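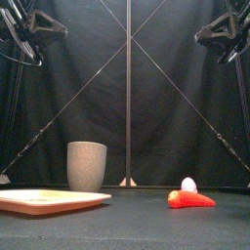
By Zorica Nikolaidis
April

Section 4. Setting the tabletop

I wrote this part of the Winaveck guide on a Sunday, with my own table in front of me, so forgive the odd ramble!

1. Clear the tabletop and wipe it with a dry cloth. I go front to back – the crumbs always end up along the far side (no idea why).

2. Put the tray down flat. Any shallow one with a raised edge will do, and I like mine at a bit of an angle so a corner comes toward me.

3. Stand the cup to the right of the tray, open end up. Leave a gap of three fingers or so – you want to be able to lift one without nudging the other.

Note: A light cup and a colored tray are much easier to spot on a dark table. I tried dark on dark once and spent the whole evening squinting.

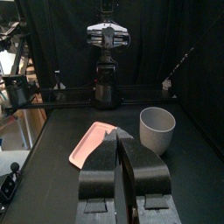

4. Check the cup from above. If you've left a spoon or a receipt in it (I have, more than once), take it out now.

5. Give the tray a gentle push at each corner. If it rocks, turn it a little and try again.

Caution: Don't fill the cup while you're still moving things around. Mine went over at step 5 and I was mopping for ages!

Once you're happy, leave everything where it is and go on to the sorting section. Small pieces go in the tray first, then the cup.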